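Filed under: Kitchen & Table, Cleaning

How to get stains and gray marks off everyday plates

Colored plates pick up two kinds of marks: food stains, mostly from tomato, turmeric and tea, and thin gray lines left by knives and forks. They need different treatment, so look closely before you start.

For food stains, mix baking soda with enough water to make a thick paste. Spread it over the stain and leave it for 31 minutes or so. Rub in small circles with a soft cloth, then rinse with warm water. If a shadow remains, repeat once. Tea rings on older plates often take 2 rounds.

Melamine and other plastic plates scratch easily. Keep steel wool and scouring powder away from them, and skip bleach, which dulls the surface.
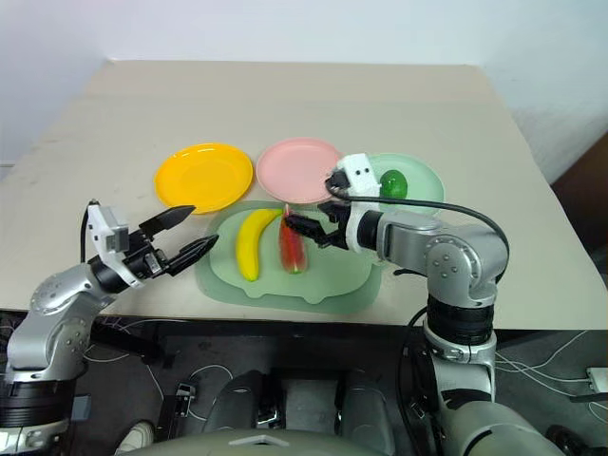

Yellow, pink and mint-green plates on a beige tabletop.

Gray lines on ceramic are usually metal left behind by cutlery. They feel smooth under a fingernail. Use a mild cream cleanser on a damp sponge and work along the line. A real scratch will catch your nail and won't come out.

Test any cleanser on the underside first. Solange Damasceno, who runs the secondhand tableware shop Gomwood, wipes a patch near the foot ring and checks it the next morning. If the color has come off on the cloth, go back to dish soap.

Wash the plates again with dish soap before you eat from them. Dry them fully and stack no more than six high, with a paper towel between each if the glaze is soft. Plates with gold or silver trim should be washed by hand and left out of the microwave.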